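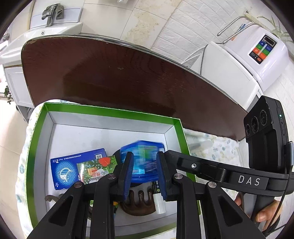
Figure 4. Picking a small packaged item out of a shallow box with the hand-held gripper. The package is held between the two ribbed finger pads.

4.2 Rules for the operator's hand

When we began writing the working rules for hand-held collection at Fludside, we rather assumed that most of the pages would be taken up with the equipment: how to charge it, how to mount it, how to wipe the lenses. Those pages exist, and they are useful, but the part that people kept coming back to us about was the part on how to behave while holding the thing. We have come to think of this as the heart of the guidance, and we would like to set it out here at a little more length than the earlier sections, in the hope that other groups will borrow from it (and improve it, which would please us very much).

The first rule is that the operator should only do with the gripper what a two-fingered gripper could do by itself. It sounds plain enough when read aloud in a training room, and yet it is the rule that new operators break most often, usually out of sheer helpfulness. A package slides a little, and the free hand comes in to steady it. We ask that the free hand stay well away from the box from the start of a take until its end, and that any take in which it does come in be marked as assisted and kept in a separate folder. We do not ask for it to be deleted. Assisted takes have turned out to be quite valuable for training the reviewers, as Anoma Samarakoon pointed out to us in the first month of the work.

The second rule concerns the approach. Flat cartons and packets should be taken by two opposite sides wherever the item allows it, with the pads brought in evenly, as in Figure 4, where the left and right pads press on the package from either side. Operators are encouraged to pause briefly once the pads have closed and before they lift. We first wrote this pause into the rules as a fixed count, and the operators, quite reasonably, found that it made them stiff and unhappy. The present wording says only "let the item settle", and the takes have been the better for it.

Our third rule is about the box itself, and it is the one over which we had the longest and friendliest arguments. Leonor Fonseca was in favour of tidy boxes, with every item lying flat and apart from its neighbours, so that each grasp could be judged fairly. Mitra Vahidi wanted the boxes filled much as a household would fill them. What we agreed is that items may overlap and may lie at any angle, including upside down, and that the box should hold a mixture of shapes. The box in Figure 4 follows this wording: a green and white packet lies partly over a blue carton, and there is a wide-toothed comb or massager and a slim tube with a long white cap lower down. An operator reaching into such a box has to choose a route for the fingers, and that choice is a good share of what we hope to record. Items must not be wedged beneath one another so tightly that the box moves when one is pulled.

The fourth rule deals with medicines and toiletries, which appear in a great many homes and so appear in a great many boxes. The Linik checklist, which we adapted for this work, asks that cartons be emptied before use and that anything bearing a name, an address or a prescription label be left out altogether. We follow it without change. Ordinary printed packaging is allowed, whatever language it is printed in, and operators are asked not to turn cartons so as to hide the lettering or to show it off.

Lastly, there is the matter of the surroundings. We ask operators to leave the room more or less as it is, apart from moving anything that might be knocked over and anything private. Basins, taps and kettles may stay in view, though no take should be made while water is running nearby. A cloth beneath the box is permitted, wrinkles and all, provided the box does not slide on it.

To see whether the rules could be followed by people who had not helped to write them, Pierina Villa and Viola Galli gave the printed guidance to new operators at the Kļaviņa site in October and reviewed the takes that came back. Of 108 takes submitted, 100 were accepted under the rules as they stood. The other eight were set aside, most of them under the first rule, and two had to be discussed by both reviewers before they could agree. Roughly 40 minutes of reading and practice was enough for the operators to feel at ease, by their own account. We would be cautious about leaning on these figures too heavily, as the group was small and very willing, and a second trial at Amedska is being prepared with a shorter version of the text. The wording on overlapping items will be tested there again, with deeper boxes and a wider spread of soft packaging.

Contact the authors | Copyright the authors, Fludside | Back to top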